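Grippers and End Effectors > Comparisons and Trials

Thread: Two-finger or suction for slides and flip-flops on pegboard hooks?

Started by skarn_bench, 17/06/2020

Hello all. I have been reading this forum for a long time but I write seldom, so please excuse me if this is in the wrong section.

We are working on the Skarnside project, which is about handling footwear in small shops. The task is simple to say: take a pair of slides from a hook on a pegboard wall, bring it forward, and put it back on the same hook. We have one arm and two candidates for the end of it. The first is the Fang, a parallel gripper with two fingers and soft pads. The second is a suction head from Cellness with 3 small cups.

I started with suction, because the footbeds look flat in a catalog. On a real wall they are not so flat. Before I collect more trials I wanted to see how a person does it, with both hands, with the camera at head height so that the view is close to what our arm camera would get.
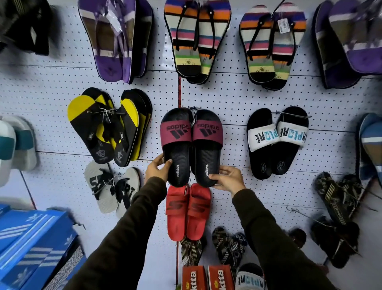
My first table is done with a bench board and one hook. I made 341 attempts in total with both tools. The Fang failed 66 times, and most of these failures were on the return to the hook and not on the pick. Suction failed more often on the pick, and I stopped counting it separately when the cups began to lose their shape.

My questions:

1. Has anybody used a parallel gripper on a pair which hangs together from one loop? When I close on one shoe, the second one turns and pulls.

2. Is it worth to buy deeper bellows cups, or is textured foam always a bad surface for suction?

3. Where do you put the camera? On the wrist I lose the hook at the moment when I need it.

Thank you for any answer, also for critical ones.

----------

Reply by palletjack

Welcome. Forget the suction. Adidas slides like the ones with the maroon straps have a textured footbed, and you will leak on every cup. I tested bellows cups on foam mats at my last job and the only way to hold vacuum was a much bigger pump, which made the whole thing loud enough that people left the room.

For question 1: grip the straps, not the soles. The straps are where the weight wants to hang from.

----------

Reply by mikrostep

I disagree with palletjack about the straps. A strap is soft, it folds when you close on it, and then you do not know the angle of the sole any more. For the pick it is fine. For putting back it is terrible, and the OP wrote that putting back is where most of the failures are.

Look at where the hands are. One holds the outer edge of the footbed, and the other supports its slide from below and beside the sole. Neither one is pulling on a strap. I would copy that.

----------

Reply by palletjack

A human has two hands and ten fingers. OP has one arm. You can't copy it.

----------

Reply by mikrostep

You can copy the contact points. A wide finger under both soles and a narrow one on top is one possibility. We did something like this for folders with a hanging rail.

----------

Reply by greyduct

On the camera question. A wrist camera alone will never be enough for a crowded wall. The neighbors hang very close, and the black soles all melt into each other. Use a fixed camera for choosing the pair and the wrist camera only for the last part of the approach. We run it this way at Greltbridge and I would not go back.

Also, what is your board? White boards with small holes give my depth sensor a lot of noise. I had to mask the board by color before anything else worked.

----------

Reply by skarn_bench

Thank you, this is more than I hoped for.

@greyduct: my bench board is white too, and yes, the depth has many small gaps near the holes. I will try the mask. What I am afraid of are slides with white straps, because then the mask can eat the strap also.

@palletjack: I tried the straps yesterday evening, since it costs nothing. The pick was good. On return I had the problem which mikrostep describes: the soles swing, and the loop goes past the tip of the hook.

@mikrostep: can you say how wide the lower finger was? I can print something, but our printer is small.

For the white strap case I am using the second view as my reference. The pair to take is the black one with EXPLORE on the straps. It hangs by a thin plastic loop, and the loop is what I must bring back over the peg. I now have a list of what I would like to test:

- lower finger under both soles, upper finger flat on the footbeds
- the same, but closing near the heel, where the logos are
- mask by color, with the strap region protected by hand
- approach from below, so that the arm does not hide the hook from the fixed camera
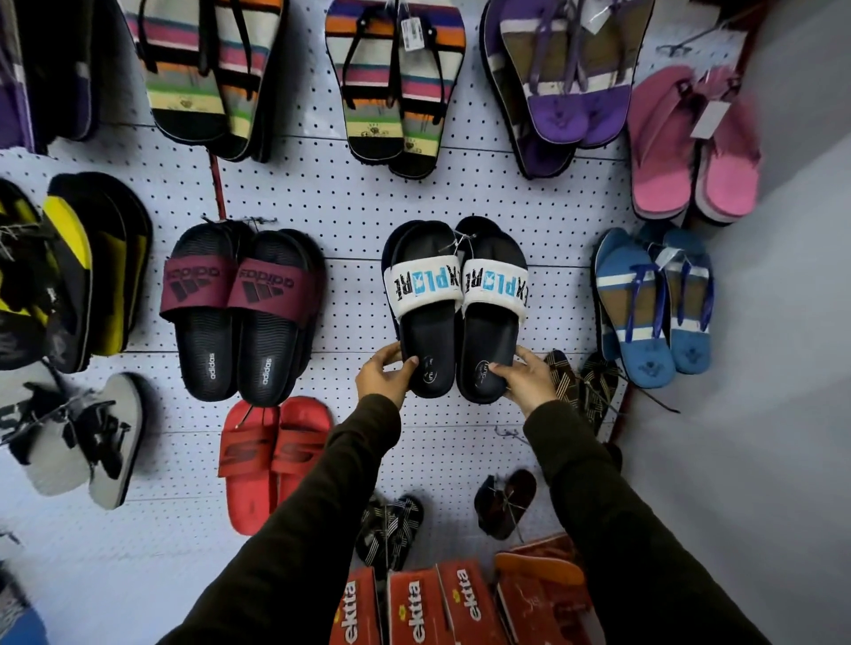

- approach from the side, only if the one from below fails, as I expect it to touch the neighbors

----------

Reply by mikrostep

Ours was as wide as the folder, so that number will not help you. Make it as wide as both heels together and print it in 2 parts with a bolt. Put the rubber on after, not before, or you will never get the parts to line up.

----------

Reply by palletjack

I still say straps for the pick. You could pick by the strap, set the pair down on a tray, and regrip by the sole for the return. Slower, but every step is easy.

----------

Reply by greyduct

Regrip doubles the cycle time. For a shop I can live with that. For a warehouse no.

One thing on the last list: if you come from below, check what hangs under your target first. Some of those lower hooks hold small pairs and the bare hooks stick out too. A padded finger catches on a hook very easily -- I have torn two sets of pads like this.

----------

Reply by skarn_bench

Good point about the hooks. I will add some empty ones to the bench board, at different lengths.

The plan is now the wide lower finger in two parts, with the regrip as a second method, and I will run both against the old Fang pads with the same number of attempts. Suction goes back in the drawer. If someone has old bellows cups and wants to prove me wrong, please write here.

I should have the results in October, because the arm is needed for other work in the summer. I will post the table in this thread and not open a new one.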